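Treston Opens Its Community Kitchen in January With Free Classes on Home Bread, Knife Skills and Cooking for One

TRESTON, January. The Ehlers Street Community Kitchen opens its doors this month with a full winter schedule of free cooking classes, a weekly open bake and a lending shelf of pots, pans and small appliances that any Treston resident can borrow with a library card. The first class starts Wednesday at 6 p.m., and registration is open now.

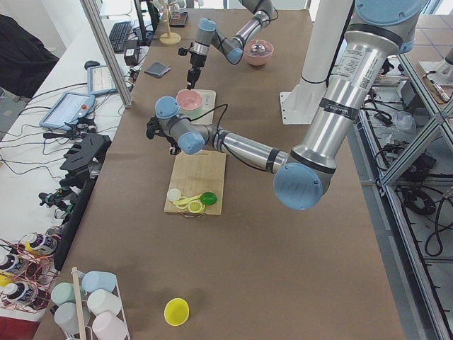
By Shona Strachan, Edau Community Food Network

The kitchen fills the ground floor of the old Ehlers dry goods store, which had been standing dark since the shoe repair shop moved out. Edau signed the lease last spring and spent the summer and fall on plumbing, ventilation and a new floor. The building still has its tin ceiling and the tall front windows, and we kept both. If you grew up in Treston you may remember the brass rail by the door. It's back, polished and bolted down where it used to be!

We asked people in town what they wanted to learn, and 1614 of them answered. Bread came first by a long way. Cooking for one person on a small budget came second, and after that came a long, wonderful tangle of requests: canning, dumplings, what to do with a whole chicken, how to sharpen a knife, how to get a teenager to eat beans. The winter schedule is built straight from those answers, and we've got a teacher for nearly every one of them (still looking for someone who can do tamales in quantity, so please call).

The Wednesday evening series is called Start Here. It runs for 5 weeks and assumes you know nothing at all. Week one is knives and cutting boards: how to hold the blade, how to keep the board from sliding, how to get through an onion without rushing. Week two is rice and beans. Week three is eggs and soup, week four is roasting, and in the last week everyone cooks a full supper and sits down to eat it together. Families are welcome at that one, and there's room for strollers.

Saturday mornings belong to bread. The open bake starts at 8 a.m. and goes until the ovens are full. Bring your own dough, or come early and mix some with us. Flour, salt and yeast are on hand at no charge. Bakers who tested the ovens in the fall have been trading sourdough starter ever since, and there will be jars of it to take home on opening weekend. 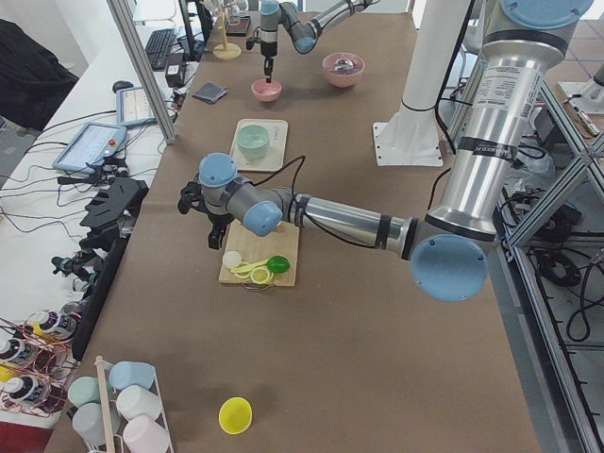 A light wooden cutting board on the long table.

The lending shelf may be the part I'm most excited about. It holds 146 items, from stockpots and roasting pans to pressure canners, a pasta roller and three different waffle irons. Residents can take up to two things at a time and keep them for two weeks. You don't need to sign up for a class to use it. If something comes back with a loose handle, tell us and we'll fix it. Donations of working equipment are accepted at the side door during open hours, but please, no more bread machines for now. We have plenty and we love them all.

Classes are taught by home cooks and working cooks from Treston and the nearby towns. Each one gets paid for planning time as well as teaching time, which was important to us from the beginning. Recipes from every class will be printed in large type and kept in binders by the front window, and copies are free. Spanish copies of the Start Here recipes are ready now, and more will follow as the season goes on.

Construction was paid for by a city improvement grant and by 3110 individual gifts, many of them small and a good number of them sent in envelopes with recipes tucked inside. We read every recipe. Several are on the schedule, including a molasses brown bread steamed in a coffee can and a cabbage soup that had the whole office asking for seconds. Flalteck, the restaurant supply company on the east side of town, provided the two ovens and the dishwasher at cost and sent a crew to install them.

Registration and hours

Classes are free, but space is limited and registration is required for everything except the Saturday open bake. Sign up at the front desk or at any branch of the Treston library. Aprons and tools are provided. Please wear closed-toe shoes and tie back long hair. Children ages eight and up may attend with an adult. The entrance, restrooms and one full cooking station are wheelchair accessible. Let us know about food allergies when you register so teachers can plan.

Winter hours are Tuesday through Friday, noon to 8 p.m., and Saturday, 8 a.m. to 2 p.m. The kitchen is closed Sunday and Monday. Street parking is free after 5 p.m., and the number 4 bus stops across from the front door.

Spring classes will be announced in March. Ideas are welcome on the card rack inside the entrance.

About Edau

Edau Community Food Network supports shared kitchens, gardens and cooking education in Treston and neighboring towns.

Media contact: Shona Strachan, Edau Community Food Network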